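Desk Clearing, Mestthorpe Office

Gallery index — Workstations, second floor

The pages in this set cover the desks at the Mestthorpe office during the move to shared seating. Each desk is cleared of small items, wiped, and returned to a standard layout: monitor, mouse pad, one charger. The desks are the long white Cozma model with a curved front edge and a round cable grommet. Partition panels stay in place.

Work proceeds from the back of the desk to the front. Cables are dealt with first, then bottles and personal items, then the surface itself. Cloths are sorted by color — one color for desktops, another for screens.
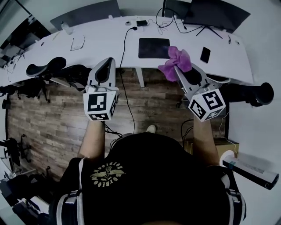 Desk 17. Purple-pink cloth at the desk edge; eyeglasses, phone and mouse pad still on the surface, charger cables tangled toward the back.

Eyeglasses and phones are never put in the item tray. They are set on the mouse pad until the owner collects them. Loose charger cables are coiled and tied with a Fellik strap, 8 inches from the plug. Power cords that run over the front edge are rerouted behind the desk where the length allows.

Surface cleaner is Cidex Plain, diluted. Do not spray near the grommet. Apply to the cloth and wipe along the length of the desk.

Next page: Desks 18 to 70
Page updated 17 February 2020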